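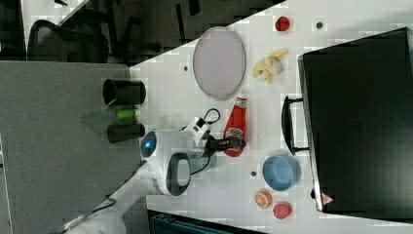 Tollolby Family Learning Center
Minutes of the Play Materials Meeting, October

The meeting opened at 4:15 p.m. in the upstairs office. Five members attended and two sent regrets. The chair asked everyone to keep to the agenda, as the office was needed at 5:30.

1. Minutes of the September meeting

Approved with one correction. Under item 4, "puzzle shelf" should read "puzzle cart." The shelf stays where it is.

2. Matters arising

The book repair tape has come in and is in the second drawer. The missing dress-up hats were found at the Wondstead branch and will come back with the next van run. No word yet on the sand table lid. The secretary will write again.

3. Play kitchen

Most of the meeting was spent on this item. At present we have play food and dishes from three separate purchases, stored in four places, and staff setting up in the morning often can't find a full set. The proposal was to settle on one standard tabletop set, write it down, and keep everything else in the supply closet as spares.

The white table was discussed first. Members were content to go on using it. The pale top makes small pieces easy to find at cleanup, and the strawberries in particular had been getting lost on the patterned cloth. It was agreed to stop using the cloth. One member asked whether the small holes in the top could be plugged. This was left for another time.

Dishes. The lavender plate, the light blue bowl and the green bowl were agreed as the standard dishes. A member asked for a second plate so that two children can serve at once. Others felt the table was full enough already. The request was held over until the spares have been sorted.
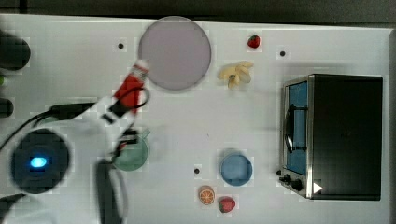 Play kitchen table with plate, bowls, fruit and toaster oven.

Food. Agreed to keep the banana, the orange and the strawberries. The banana with the open peel was liked by everyone who spoke. There was some discussion of whether the cut orange should stay, given that children ask where the other half is. It was agreed to keep it and to look through the spares for a match.

Ketchup bottle. One member thought the bottle should go because it ends up being squeezed over the books. Another said it is the first thing many children pick up, and that it gets them talking about what they eat at home. Put to a vote: three to keep, one to remove, one abstaining. The bottle stays, and the book bin will be moved to the other side of the room.

Toaster oven. The black toaster oven takes up a good part of the table, and there was a question about whether it belongs on the floor unit instead. Members who had tried it at floor level said it was too low for the older children. It will stay on the table for now, toward one side so that the dishes have room. It must not be plugged in under any circumstances. The member responsible for safety checks will look at the handle and knobs at the next monthly check and report back.

Washing. The plate and bowls are to be washed at the end of every session and the food wiped over weekly. Anything that has been in a mouth goes into the wash tub right away. The wash sheet will hang inside the closet door.

Action: secretary to type up the standard set and post it by the table.
Action: two members to sort the spares before the November meeting.

4. Supplies and budget

The balance in the materials account was reported as $1000 after the September bills. A quote has come in from Chareonsuk for new storage bins with lids, at $400 including delivery. Members thought this was high, but the bins are the right depth for the closet and the old ones have cracked. Approved, four in favor, one against. The member against asked that it be recorded that plain cardboard boxes would do.

A smaller order of wash tubs and cloths was approved without discussion.

5. Closet shelving

The supply closet (room 101) still has no shelf below waist height, and boxes are being stacked on the floor. Grostness has offered us a used shelving unit at no charge if we can collect it. One member has a truck and will arrange a time. The closet will need to be measured first, including the door opening. Last time the unit had to be sent back.

6. Lending sets

The Wondstead branch has asked whether families could borrow play food for a week at a time, as they do with puzzles. There was general interest but several questions about how pieces would be checked back in. The puzzle sets have a picture card in the lid, and the same could be done for the food. Wondstead reported that 21 families had said they would use it. Members asked for a short written plan covering how many sets, what goes in each, and who washes them. To be taken up again once the spares have been sorted.

7. Other business

The rug in the reading corner is lifting at one end and needs new tape. A reminder that the office key goes back on its hook and not in the desk.

A member asked whether the November meeting could start a little later. Agreed, 4:30 p.m., same room.

The meeting closed at 5:20 p.m.

Minutes taken by the secretary. Please send corrections before the next meeting.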